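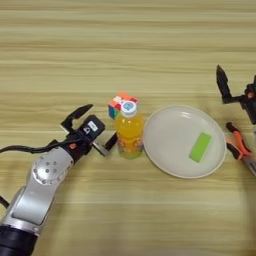 Who may apply to appear in the Waltitz short film series?
Anyone aged 18 or over who lives in the Waltitz area and spends a good part of their free time on a craft, a garden, animals or a collection. Previous experience in front of a camera is not required.

Doucet Films invites applications from residents willing to be the subject of a short documentary portrait. The series is commissioned by the Farkar Trust and will consist of 10 films, each no longer than six minutes. Filming takes place in July.

Participants will be asked to:
Attend one preliminary meeting at our Waltitz office
Be available for 3 days of filming, at home or wherever the activity takes place
Sign a release form before filming begins

Each participant will receive a fee of 600 euros. Travel within the district is repaid on presentation of receipts. Participants will be shown their film before release and may ask for factual corrections — the final edit remains the responsibility of the director, Yamila Yáñez.

Applications should state your name, your address and, in no more than one page, what you do and how long you have done it. Please mark them for the attention of Éabha Quinlan, Series Producer, quoting reference 2665. Applications received after 2024-02-04 will not be considered.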